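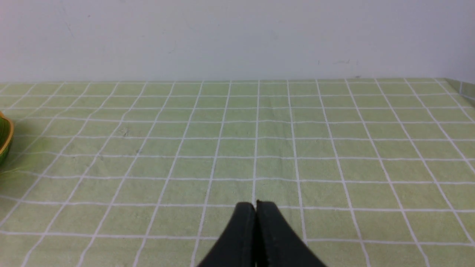

I will defend the tablecloth to anyone who'll sit still long enough. People my age think of them as something for Thanksgiving, or for hiding a table you're ashamed of, and then they go right back to eating dinner on a bare surface that clatters every time somebody sets down a fork.

I bought mine in September at the Okafor store over in Cletberg, pale green with thin white lines making squares all over it. It cost 11 dollars. My old dining table cost a whole lot more than that and never made me half as happy!

Now, the complaints. Yes, it creases. Yes, if you shove the table up against a wall (mine has to go there, the apartment is tiny) a corner will ride up and bend, and you can smooth it down all evening and it'll be back up by breakfast. I used to fuss over that. These days I pour my coffee and leave it alone.

My sister-in-law is a placemat person. We've been having this argument for six years. Placemats slide, they collect crumbs underneath, and you always end up one short when company comes. A cloth covers everybody, including the cousin who showed up without calling. She says it's more laundry, and okay, it is. I'm doing a load anyway.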